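In January I went to Greltholm to meet Fiona Purves, who sews small rabbits and sells them under the name Zornitance. She made 463 of them last year, all white, all with a carrot.

The carrot is her signature. It is orange, with a green leaf, and it sits on the body where a child's thumb can find it. The first rabbits had no carrot and customers told her they looked a little sad.
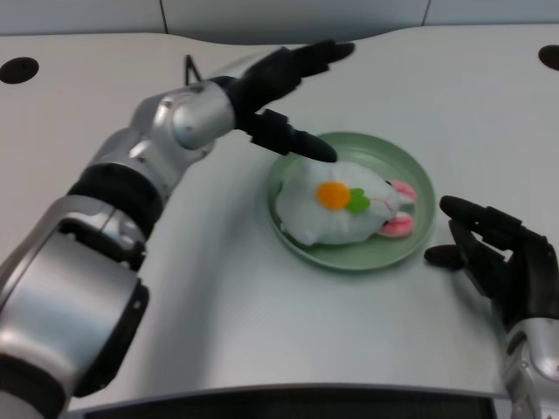 How long does one rabbit take? Fiona needs 2 hours, and the ears take the biggest part of it.

She likes the ears pink on the inside, and she turns them many times before she is satisfied. The nose and mouth come last, in pink thread. "If the mouth is wrong, I open it and begin again," she told me.

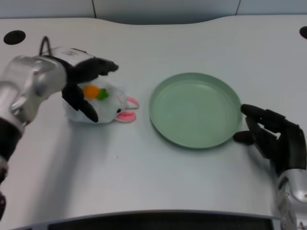
Her neighbor Kipchumba Gachanja sells plates in the same street, in a shop called Drikel. He has more than 700 pieces on the shelves, and the sage green ones go first. At Easter he and Fiona put them together in the window, a rabbit on a plate, and people came in to ask for both.
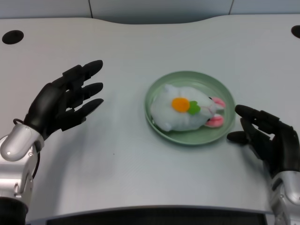 This spring they will prepare 100 sets for the market in Imrie. Kipchumba wants to wrap the plate and the rabbit separately. Fiona prefers one box, with the rabbit on top, and they were still discussing it when I left for my train.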